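Topics: Health at Work > Food and Drink > Original articles

3. Drinking water at the desk

3.1 What people told us

Before we come to the diaries themselves, we would like to spend a little time on the interviews, which turned out to be the richest part of the whole study and which we very nearly left out of the plan. We had gone to Ernilville with a simple question, namely how much plain water office staff drink between arriving in the morning and going home, and we had expected people to answer it in glasses or litres. Hardly anyone did. They answered it with stories about kitchens, stairs, long telephone calls, a favourite mug that had gone missing, or a grandmother who kept a jug on the table from breakfast until bedtime. It would have been a great pity to lose all that, and we are grateful to the 195 members of staff at Bosley and Quintanilla who gave up part of their lunch break to talk to us so kindly and so freely.

The two workplaces differ in ways that matter for what follows. Bosley occupies one long floor with the kitchen in the middle, so that most people pass the tap several times a day whether they mean to or not. Quintanilla is spread over four floors of an older building, with a single kitchen on the ground floor, and those on the upper floors spoke of going down for water much as one might speak of going out to the shops: it was a trip, it needed a reason, and it was often put off until there was a second errand to join it to.

This is where the small bottle comes in. Staff on the upper floors were far more likely to say that they kept a bottle within reach, and many refilled the same shop-bought one until it grew too crumpled to stand up. The kind they meant is the ordinary clear plastic sort with a screw cap (Figure 1).
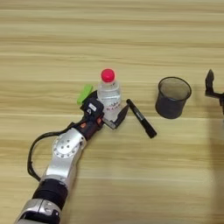 Figure 1. Small clear plastic water bottle with a pink-red screw cap, on a wooden tabletop.

We had supposed that a bottle on the desk would simply lead to more drinking, and for some people it plainly did. Others described something we found rather touching. They would fill the bottle with the best of intentions, set it down beside their papers, and then feel that the matter had been dealt with. One woman in accounts told us that she carried the same water home and back again for most of a week. A colleague of hers poured his over the office fern every evening, and the fern, he said, was doing very nicely.

3.2 Where the drink is kept

The diaries were filled in on Dremix, a plain little form that asks what was drunk, when, and where it had been standing beforehand. That last item was added late, at the suggestion of our pilot group, and we owe them a good deal for it. Over the ten working days of the study it became clear that "on my desk" covered a great many different arrangements. A drink might be next to the keyboard, behind the screen, on the windowsill, on the floor by the bin, or in a bag hanging from the back of the chair, and these were by no means the same thing to the person who owned it.

Drinks kept among the things a person handled all day long, the pens and notes and bits of stationery, were mentioned more often in the diaries than drinks kept apart from them. We came to call this the working patch of the desk. It is usually no more than 50 cm across, and what people keep in it is humble and much the same from one job to the next (Figure 2).

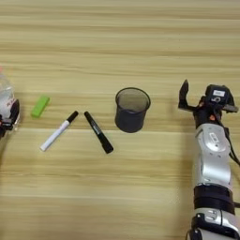 Figure 2. Everyday stationery on a tabletop: green eraser, two markers and a black mesh pen cup.

We should be careful not to make too much of this. It may well be that those who like a drink to hand clear a space for it, and would have drunk just as much had we hidden the bottle in a drawer. Our diaries cannot settle that point. What we can say is that when people changed the place of their drink during the study, as a fair number did of their own accord, they tended to write about it with some surprise, and several kept to the new place afterwards. Moving it out of the working patch was nearly always put down to fear of a spill, above all among those who still do much of their work on paper.

Tea deserves a word of its own. It was rarely forgotten in the way that water was, even on the top floor at Quintanilla, and the reason given again and again was that somebody else had made it. A cup of tea brought by a colleague was drunk, often with thanks recorded in the diary. We had no column for company, and in a later study we should certainly like to include one, together with a better way of noting the half-finished cup, which our form could record only as a whole drink or as none at all.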